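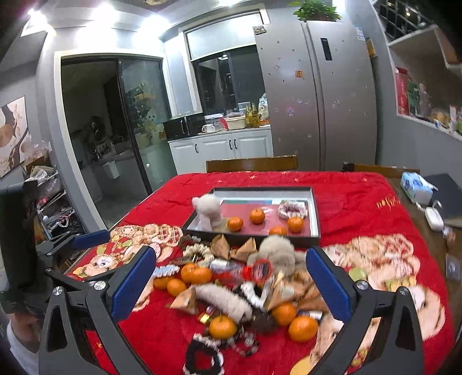

Ticket 602 — Sort step: soft items held too long before release
Site: Clullholm
Opened by: Olga Moreira
Assigned to: Remo Marino
Priority: Medium
Status: Monitoring

Moreira, 8:40 am
Since the Nondeck update the sorting cell at packing station 5 waits before it lets go of anything fluffy. Hair ties and headbands mostly. Fruit is fine. The cell stops, the light goes amber, and whoever is at the station has to walk over and press Resume. On the early shift that was Liliana Caruso, and she could not keep up with her own packing while doing it.

Marino, 9:15 am
Please send the cell log and the release timeout value from the settings page. Did anyone change the grip profile?

Moreira, 9:50 am
Log attached. Timeout is 200 ms. It was 80 before the update. No one here touched the grip profile.

Marino, 11:05 am
The update put the timeout back to the default. Set it to 80 again and restart the cell from the panel, not from the wall switch. The log also shows "object still present" after release on the long plush pieces. Fibers may be catching on the finger pads. Wipe both pads with a dry cloth and check the edges for lint.

Moreira, 1:30 pm
Timeout changed, pads wiped. There was lint along the lower edge of one pad. Stops are down but not gone. They now come only when items are bunched together and the cell picks from the middle of the pile.

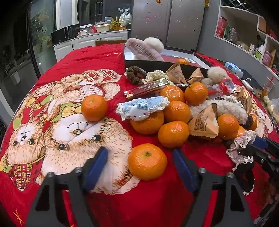

Marino, 2:10 pm
Mixed piles are the hard case. Lace and crochet hook onto whatever is next to them, and the cell reads the second item as a failed release. Turn on "pick from outer edge first" under Pick Order. It will run a little slower.

Caruso, 2:45 pm
Adding a note from the floor. Slower is fine with me. What wears us out is the walking. Before the cell came in I sorted by hand all shift and my wrists hurt, so I don't want to go back to that. But now I pack, watch the light and press Resume, and the pack target was set as if the cell never stops. Can Resume be put on the packing side?

Marino, 3:20 pm
Yes. The Stakis panel has a spare input and a remote button can be wired to it. It needs sign-off from Colm Nic Giolla, as it changes the station layout. The target is outside support, so I have copied Primo Tedesco.

Tedesco, 4:05 pm
Target for station 5 is on hold until this ticket closes. Stops will be logged as cell time and won't count against the packer.

Moreira, 4:30 pm
Edge-first is on. Two stops since, both on headbands. Button request sent to Colm.

Marino, 4:40 pm
Moving to Monitoring. Wipe the pads at each shift change for now and send me the next shift's log when it's done.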